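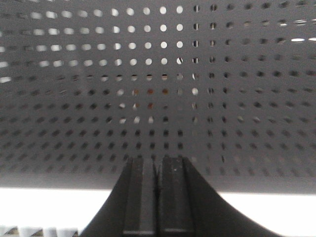

有参观者在留言簿上写道,原以为开放日会安排机械臂跳舞或者写毛笔字,结果整个上午都在看它对着一块孔板挪动小零件,看到后来反倒舍不得离开,只是希望讲解的声音再大一些。

Punix开放日是Covura公司在旺维尔(Wanville)举办的机器人技术公开演示活动,每年夏季举行一次,地点为该公司的Mudaliar试验楼。活动以Punix项目为主要内容,向公众、职业学校师生及中小型制造企业展示小型金属零件的自动拾取与放置。最近一届于8月23日举行,接待登记参观者500人,为历届场地条件所允许的上限。

名称
开放日沿用项目名称。Punix一词最初为内部立项代号,并无公开的词义解释,后来用于工作单元、控制软件及对外活动。旺维尔当地的告示和公交站牌曾使用“机器人开放日”这一通称,公司文件则一律写作“Punix开放日”。Mudaliar为试验楼的楼名,早于项目存在,与项目没有隶属关系。

背景
Covura公司早期从事钣金冲孔和紧固件分拣业务,其车间长期以人工方式处理混杂的短小零件。此类零件体积小,表面反光,外形相近,传统的振动送料设备对单一品种较为有效,遇到频繁换型则需重新调整轨道。Punix项目的出发点即在于用通用的平行双指夹爪配合腕部相机,在不更换送料装置的条件下处理多个品种。

项目初期仅在内部运行。后因邻近企业多次提出参观要求,公司决定将分散的接待合并为一个公开日。首届活动规模较小,未设预约制度,参观者在楼门外排队时间较长。自第二届起改为分时段入场,并规定报名于7月截止。

场地与设备
试验楼底层设有14个工位,开放日期间其中六个对外开放,其余以围栏隔开,照常进行内部测试。各开放工位之间以地面色带划分参观路线,参观者须沿单向路线行进,不得越过色带。

Punix工作单元使用多孔金属板作为作业背景。孔板的规则孔阵便于操作人员判断夹爪与板面的相对姿态,也能让参观者直观地理解腕部相机所面对的困难:同一块板从近处斜看时,靠近画面两侧的圆孔会变成扁长的椭圆;板后透光之处,孔呈亮白色,背后较暗之处则接近黑色。明暗交界落在孔阵中间时,仅依靠亮度阈值的识别方法容易把孔误判为零件,或者把零件的边缘误判为孔。

夹爪为黑色,两指并排,指端平直。项目组选用平行双指结构,主要考虑其闭合行程易于标定,指面磨损后可单独更换。演示中不使用吸盘和电磁吸头,公司在说明资料中把这一限制列为演示条件之一。

演示内容
演示分为固定场次与连续运行两种形式。固定场次配有讲解,每场43分钟,依次包括以下环节:相机标定,零件定位,接近与对位,夹取,以及提问。连续运行的工位不设讲解,由值守人员回答零星问题。

标定环节
讲解员首先展示腕部相机的视野,说明相机与夹爪之间的固定关系。由于相机随手腕一同运动,夹爪的位置在视野下方大体不变,背景则随姿态变化而变化。讲解员通常会让机械臂分别停在较近和较远的两个位置,请参观者比较孔阵在屏幕上的疏密。近处画面的边缘有明显弯曲,需要经过畸变校正才能用于测量。

定位环节
定位环节使用的零件以短圆柱形件和环形件为主。此类零件的难点在于姿态:正对相机时可见完整的端面,略微转动后端面收窄,侧壁随之进入视野,中央开口的内壁也可能产生强反光。软件须在这些情况下给出一致的中心坐标。若连续两次计算结果不一致,系统会要求机械臂换一个角度重新观察,讲解员一般在此处暂停,向参观者说明重新观察与直接夹取在节拍上的差别。

接近与对位环节
接近动作是固定场次中耗时最长的部分。机械臂在移动过程中拍摄的画面常有运动模糊,孔被拉成斜向或接近水平的短线,视野各处的拖尾方向并不相同,这与手腕旋转和平移的叠加有关。Punix软件在高速移动阶段只使用模糊画面作粗略估计,待减速后再以较清晰的画面修正。为便于观察,开放日将移动速度调低,调低后的节拍不代表生产条件。
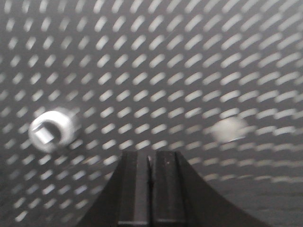
图2 Punix工作单元的腕部相机视野:多孔金属板,左侧为银色短圆柱形金属件,下方为平行双指夹爪

夹取环节
夹取环节由操作人员确认后启动。两指间距按零件外径预设,并留有余量。公司要求讲解员如实说明夹取失败的情形,包括指端触碰孔板、零件在闭合时偏转以及夹取位置过浅等。出现失败时,系统退回上一位置,不在原地重复闭合。开放日不统计也不公布现场成功率,理由是演示速度、零件种类与现场照明均与内部测试不同,两者不具备可比性。

提问环节
提问不设主题限制。据历届活动纪要,参观者提问较多的内容为照明对识别的影响、换型所需时间、夹爪指面的材料和更换周期,以及职业学校学生能否进入工位实习。涉及报价和具体客户的问题由商务接待处另行答复。

现场照明
照明是历届活动中调整最多的项目。试验楼底层有高窗,晴天时日光可自孔板后方射入,使部分孔洞过曝。早期曾以遮光帘封闭高窗,识别较为稳定,但通道过暗,参观者行走不便。后改为只在标定环节放下遮光帘,其余时间保留自然光,由软件根据画面亮度调整曝光。部分工程人员对此持保留意见,认为公开演示应当尽量减少环境变量;公司则认为真实车间同样难以控制日光,保留这一条件有助于潜在用户作出判断。该做法沿用至今。

安全管理
开放日执行试验楼的日常安全规程,并增加若干临时规定。机械臂运动范围以围栏和光幕隔离,光幕被遮挡时运动立即停止,须由操作人员在控制台复位。参观者不得将手机支架、雨伞或其他长形物品伸入围栏。未成年人须由成年人陪同。随身携带的松散金属小件应在入口处寄存,以免落入工位后与演示零件混淆。

各固定场次开始前,操作人员须检查急停按钮、夹爪两指的紧固状态以及孔板的固定点。检查结果记入当日的工位记录,由下一场次的操作人员签收。

组织与报名
活动由Covura公司的试验部门负责,旺维尔的职业学校可提前以班级名义登记。个人报名不收费用,每个时段名额用完即止,不设候补。报名者须自行选择固定场次或自由参观,现场一般不予调换。固定场次以当地语言讲解,另备书面说明供取阅,内容包括工作单元布局、零件图样和常用术语表。

参观期间允许拍照,不得使用闪光灯。控制台屏幕可以拍摄,但标有内部编号的图纸和围栏内侧的测试记录除外。

评价
参观反馈以留言簿和出口处的书面问卷两种方式收集。正面意见集中于演示过程公开、失败情形不作回避,以及讲解员愿意就同一动作反复说明。职业学校教师认为,标定环节与课堂上的坐标变换内容衔接较好,适合作为课程后的参观项目。

批评意见主要涉及三点:一是固定场次中接近动作过于缓慢,年龄较小的参观者难以保持注意;二是零件尺寸小,站在后排者只能依靠屏幕观看,而屏幕位置偏低;三是开放工位的内容较为接近,依次参观时有重复之感。针对第二点,公司已在最近一届活动中抬高屏幕支架。第一点和第三点尚无明确的调整方案。

相关活动
开放日次日,试验楼通常安排一次面向企业技术人员的闭门交流,内容包括夹爪选型、腕部相机安装刚度和孔板加工公差,不对公众开放。旺维尔职业学校另设有以Punix零件图样为题材的测绘练习,所用图样由公司提供,与开放日书面说明中的版本相同。

参见
平行夹爪
手眼标定
运动模糊
冲孔金属板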